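Ticket 878 - Seson (dating app) - matches vanishing after first message
Opened by: Treasa Gilmartin, member support
Status: open, waiting on Flerkness

Fri 09:40. Member rang, upset. Matched with someone Tuesday night, chatted til late, woke up and the whole chat gone. She assumed he'd unmatched her. He assumed same of her. They only found out through a mutual friend. Both still have active profiles, neither pressed unmatch.

09:55. Looked at both accounts. Match shows on our side, not in either app. Not a block, not a report. Asked her to log out and in again. No change.

10:20. Jarlath Noonan says he has more like it in the inbox, all filed under "ghosted" so we never looked at them. Told him to pull everything since start of May.

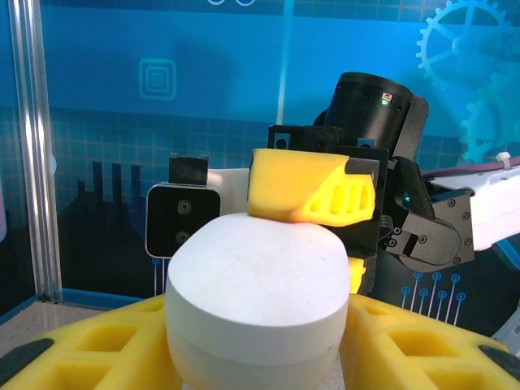

White cylinder between yellow foam gripper fingers

11:05. Jarlath back. 10 members so far, same pattern. All had long first chats. Short chats seem fine?? Asked him to check lenghts.

11:30. Longest surviving chat in his lot is just under 2,000 characters total. Everything over that has dropped off the list. So the keen ones get hit and the "hey" "hey u" ones carry on happily. Lovely.

11:45. Passed to Éabha Ó Briain (messaging). She thinks it's the Mulligan update, the one that trims old chats to save space. Supposed to trim, not hide. Messages should still be there.

12:15. Éabha confirms nothing deleted on the test pair. Told the member who rang. She wants to know what to say to him after three days of silence. Said just tell him the truth, app fault, and pick up where you left off. Not really my job but there you go.
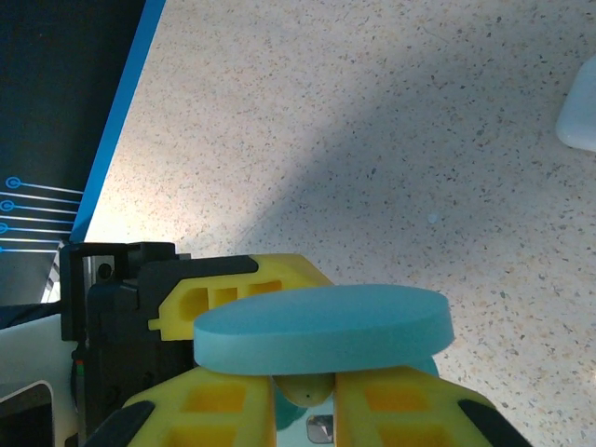

13:10. Workaround tried with two staff accounts: both people open the match from the Likes page instead of the chat list, one sends anything, chat comes back. Has to be both. If only one does it, the message sits unread and looks like being ignored all over again, so please DON'T send that to members without the bit about both.

13:40. Fionnuala Kinsella asking can we stop the "Still interested?" nudge going out to these people. It fires when a chat goes quiet and it's making things worse, one fella got it twice and deleted his profile. Nudge off for affected accounts as of 13:50.

14:30. Flerkness (hosting) want a list before they'll roll back Mulligan. Masanobu Uchida running it now. First pass 800 pairs, some of those will be people who really did go off each other, no way to tell from here.

15:05. Draft reply for members, ok'd by Fionnuala. Use as is:

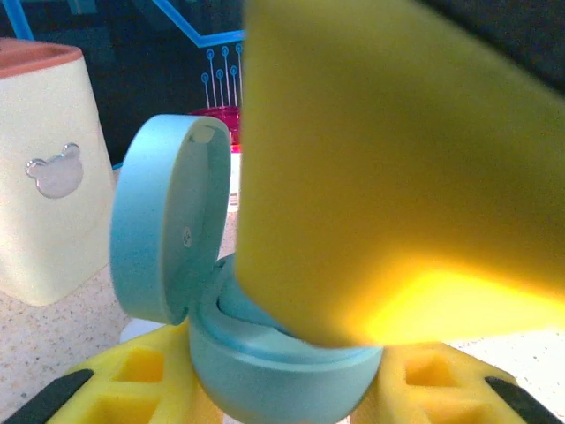 My match has gone quiet and the chat has disappeared. Did they unmatch me?
Probably not, if you'd been chatting at length. A fault on our side is hiding longer chats. Your messages are safe, and both of you can bring the chat back by opening the match from your Likes page and sending a message.

15:20. Sent to the first 10. Two replies already, one says they're talking again, other just says "mortified".

15:45. Cerkinlow version of the app not checked yet, Éabha to look. Leaving open til the rollback is in. Anyone picking this up, do not close as "ghosted".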